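Jonutholm Program – Demonstration Collection for Tabletop Manipulation
Progress report, second reporting period
Prepared by Silviu Crăciun for Gus Haverford, Sandell
Last updated: March

1. Status

Demonstration collection at the Arnham site reached 900 recorded episodes in this period, which was the target in the work plan. Of these, 754 passed review and are in the training set. The remainder are kept on the archive server but excluded from training for the reasons given in section 4. Work on the remote control interface is complete apart from the two items listed in section 6. The first policy training run has started, and results will be in the next report.

No change to the overall schedule is requested. One change to the order of work is requested and is described in section 7.

2. Collection method

All episodes in this period were recorded by remote control. The operator moves a hand-held leader arm, and the robot arm follows it joint by joint. Gripper opening is taken from a trigger on the leader handle. Joint positions, trigger value and all camera streams are logged on a common clock. The earlier method, in which the operator held the robot arm and guided it directly, was dropped at the end of the first period. The operator's hands blocked the wrist view in too many episodes, and the recorded torques included the operator's own push.

The task family is unchanged: pick up a named item of play food or a soft toy and set it on a plate or in a container. Items are placed by the operator before each episode from a printed layout sheet. The sheet gives a region of the table for each item, and orientation is left to the operator. Soft toys were added in this period at Sandell's request. They deform under the fingers, and the same toy can look quite different from one approach to the next.

The wrist stream is the main input to the policy. Frames are stored compressed at the setting agreed in the first period, and no sharpening or deblurring is applied before training. 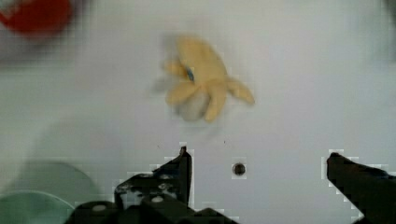 Figure 1. Wrist view with the gripper open and a yellow plush toy ahead of the fingers. Motion blur on the toy.

Blur of this kind is common in the approach phase. Operators tend to move the wrist quickly until the target is near the fingers and then slow down for the last part of the motion. We considered a speed limit on the follower arm and tested it for one afternoon. It removed most of the blur but made the operators overcorrect near the target, and their episodes became longer and less regular. The limit was taken out. The current rule is that a blurred approach is acceptable if the target can be located in the frames leading up to closure.

3. Operators and training

Seven operators were used during the period, all from the Arnham staff. Each completed a practice block before any of their episodes were counted. The practice block covers leader arm alignment, trigger travel, the layout sheet and the abort button. Practice episodes are not included in the 900.

Operators differ in how they grasp soft items. Some close on the widest part of the body and squeeze until the fabric gathers. Others look for a narrow section, such as a limb or a flap, and take the item by that. Both approaches are permitted under the protocol, and we did not want to force a single style before seeing what the policy does with the mixture. Each episode is now tagged with the operator's stated grasp choice so that the two groups can be trained separately if needed.

The tag is entered by voice at the end of the episode and transcribed by the session lead. This adds a short delay between episodes. Operators reported that it also helped them keep track of where they were on the sheet – a useful side effect, though we have not measured it.

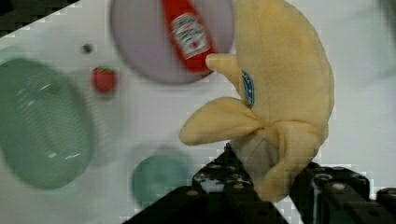

The tags were introduced partway through the period, so the earlier episodes had to be labeled afterward from the recordings. Silviu Crăciun and one reviewer did this independently and compared results. Where they disagreed, the episode was marked "mixed" and left out of any style-specific subset. It stays in the general training set. The relabeling took longer than planned and used most of the reserve hours for the period. It will not have to be repeated.

4. Review and exclusions

Every episode is reviewed once at normal speed by a person who did not record it. The reviewer checks the start pose, the layout against the sheet, the grasp, the release and the end pose. Synchronization is checked by script.

The main grounds for exclusion were:

– Dropped frames on one or more camera streams. Most of these came from a single faulty cable, which has been replaced.
– Target item touched or moved by a non-target part of the arm before the grasp.
– Operator abort, including aborts pressed by mistake.
– Layout not matching the sheet. These are recoverable in principle, as the recorded motion is good, but the item labels would have to be redone by hand.

A failed first grasp followed by a successful second grasp is not grounds for exclusion. We retain 254 such episodes in the training set. The first-period policy had very little recovery data and would often continue to the plate with the gripper empty. The new episodes were kept with that fault in mind. They are flagged in the metadata and can be weighted up or down.

5. Item layout and clutter

The layout sheets were revised once. The first version kept non-target items well away from the target, and the resulting policy learned to go to whichever object was isolated. The revised version, drawn up with the Sampaio group, places distractors closer and allows two copies of the same item on the table. It also permits items to rest on the plate from the start of the episode, so that the plate cannot be treated as empty space.

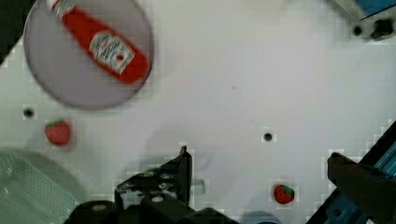 Duplicate items raise a labeling question that the original protocol did not cover. An instruction such as "pick up the strawberry" is ambiguous under the revised sheets. With one toy strawberry at the left of the table below the plate and another at the lower right, both are valid targets and an operator may take either. We now record the operator's choice as a region code and generate two versions of the instruction, one general and one with the location stated. The same applies to placement. When the ketchup bottle is lying across the plate, the open part of the plate is a crescent below it and to its left, and a release in that area counts as correct. The reviewer does not require the item to be centered. Contact between the released item and the bottle is noted but is not a failure.

Items are returned to their storage trays at the end of each session. Two soft toys were replaced during the period after their stitching opened. The replacements are the same model, and the episodes recorded with them carry a separate item number in case the fabric behaves differently.

6. Open issues

6.1 Trigger drift. The zero point of the leader trigger shifts over a long session, and the follower gripper does not open fully. The present fix is to re-zero at each break. A firmware correction has been written and is being tested on the spare leader arm.

6.2 Latency alarm. The interface should warn the operator when the delay between leader and follower passes the agreed limit. The alarm works but sounds too late to be of use. The threshold logic is being rewritten to use a shorter window.

6.3 Wrist camera focus. The lens is fixed-focus, and items far to the side of the work area or very close to the gripper are soft in the image. Gus Haverford asked in the last review whether an autofocus lens would help. Our view is that it would introduce focus changes during the grasp and make the frames less consistent between episodes. We propose to keep the present lens through the end of the program and revisit the matter only if training results point to it.

6.4 Storage. The archive server has room for the next period at current rates. If the frame size is increased, additional disks will be needed.

7. Work planned for the next period

The first policy will be trained on the full accepted set, then on the set without the recovery episodes, and the two compared on the same layouts. Evaluation layouts have been drawn and sealed, and no operator has worked from them.

Collection will continue at a lower rate while training is under way. The work plan has the container task next and the soft toy extension after it. We request approval to reverse this order. The operators are in practice with the soft toys, the tags are in place, and the container task depends on a revised sheet that Sampaio has not yet returned. The total hours and the equipment budget are unaffected. A reply before the end of the month would let us keep the current session bookings at Arnham.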